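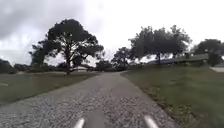

Drikstead Priory: date of the cloister, and which side the dormitory was on
Forum: Monastic Sites and Pilgrim Routes

lintelstone
Posted 9:12 am
I am revising the route notes for the Jarivum stage and need to settle two points on Drikstead Priory. The printed guide says the cloister was added north of the church. The plan on the panel at the gate shows it to the south. The guide also gives the cloister and the church the same construction phase, which I doubt, having looked at the masonry joint at the transept. Does anyone have a source later than the guide?

ashlar_k
Posted 9:40 am
South. The guide has the plan printed with north at the bottom and whoever wrote the text did not notice. The book stair is in the south transept wall, and the dormitory range runs off the same corner.

On phasing, I agree they are separate. The church is coursed in blocks of fairly even height up to the sill line. The cloister wall does not course through with it at any point I could find.

Jhosep Cusi
Posted 10:25 am
I measured the cloister in June for a drawing that was never published. The walk is 89 feet on the east side and 90 on the north, inside face to inside face. It is close enough to square that I would not read anything into the difference.

The straight joint at the transept is real, but I would be careful with it. A straight joint shows that one wall was built against another. It does not tell you whether the gap was two seasons or two generations. Crews often finished the church to a weatherproof state and then moved to the east range.

ashlar_k
Posted 10:51 am
Two seasons does not explain the moldings. The capitals in the chapter house doorway are a later type than anything in the nave. I would put at least 35 years between them.

Jhosep Cusi
Posted 11:08 am
The doorway is an insertion. Look at the relieving arch above it, which is wider than the opening and off center by about a hand. The arch belongs to an earlier door. You cannot date the range from a door that was put in afterward.

ashlar_k
Posted 11:30 am
I have looked at it. The arch could equally have been set out for a double opening with a central shaft. The stub of a base is in the threshold.

Jhosep Cusi
Posted 11:44 am
The stub in the threshold is cement. It was part of a gate fitting.

vumine_walker
Posted 12:15 pm
Not a masonry person, but a practical question as I am walking this stage from Vumine. Is the stamp still kept at the priory, or has it moved? The app says the priory, the hostel list says the parish office.

lintelstone
Posted 12:32 pm
Parish office, mornings only. The priory ticket desk used to have a second stamp but it was withdrawn. If you arrive after noon, the bakery across from the office will stamp the card. It is not on the official list, but I have never heard of one being refused.

bravo_tern
Posted 1:20 pm
I would dispute that the priory is on the route at all in any historical sense. The claim rests on one entry in the hospice accounts for bread given to "travelers," and the sum is the same every year, which looks like a fixed alms payment. The old road crossed the river two miles downstream. The present waymarking dates from when the trail was laid out, and it was brought past the priory because there was a car park there.

lintelstone
Posted 1:47 pm
The notes say "on the waymarked route" and make no claim beyond that. I can add a line about the lower crossing if you have a reference.

bravo_tern
Posted 2:05 pm
The estate map in the county record office, sheet 199. The road is named on it, and so is the ford. The copy on the reading room screen is too small to make out the lettering, so ask for the original.

Jhosep Cusi
Posted 2:38 pm
An estate map shows the road as it was when the map was drawn. Rivers move and so do fords. There is a raised bank in the field east of the precinct wall that I have always taken for an older approach, though it has not been dug.

bravo_tern
Posted 2:50 pm
It could be a mill leat. It holds a level the whole way along, and a road would have no need to.

lintelstone
Posted 3:22 pm
Draft wording for the notes:

"The cloister stands south of the church and was built against it in a separate phase. The interval is disputed. The chapter house doorway may be a later insertion. The name of the older road and its ford appear on the estate map; the waymarked route does not follow it."

Corrections by tomorrow evening, please.

ashlar_k
Posted 3:41 pm
Acceptable, except that I would strike "may be a later insertion" or give the other reading as well.

Jhosep Cusi
Posted 4:10 pm
Leave it in — "may" already allows for the other reading. I can send the measured elevation of the doorway if someone will host the file. It is nine sheets at full size.

vumine_walker
Posted 4:26 pm
Thanks for the bakery tip. Does it close for lunch?

lintelstone
Posted 4:31 pm
From one to three.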